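Section 2. Planning your purchase

Read this section before you order a Tasis arm. Most returns handled by Vondine involve a missing part or a mount that does not suit the room.

2.1 Set the budget

1. Start with the base kit. It includes the arm, the controller and one power cable. The gripper is ordered separately.
2. Add the mounting plate, part 124. It is $151 and does not ship with the kit.
3. Add the Baumgartner two-finger gripper at $1,105 if you plan to handle bottles, cups or produce.
4. Set aside money for spare finger pads – they wear faster than any other part.

Note: Prices are valid through January. Freight is quoted separately.

2.2 Check the work in simulation

1. Open Brumanano and load the kitchen counter layout.
2. List the objects you expect the arm to lift. Put the heaviest one first.
3. Run each grasp with the arm base on its own surface, lower than the counter. Check that a bottle held by the neck, close to horizontal, clears the tall items under it.

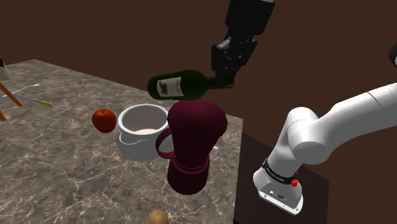 4. Save the run and attach it to your quote request.

Caution: A grasp that holds in simulation may slip on real glass. Do not order on the strength of the simulation alone.

2.3 Place the order

Send the quote request with your room measurements. Allow nearly 2 weeks for a reply.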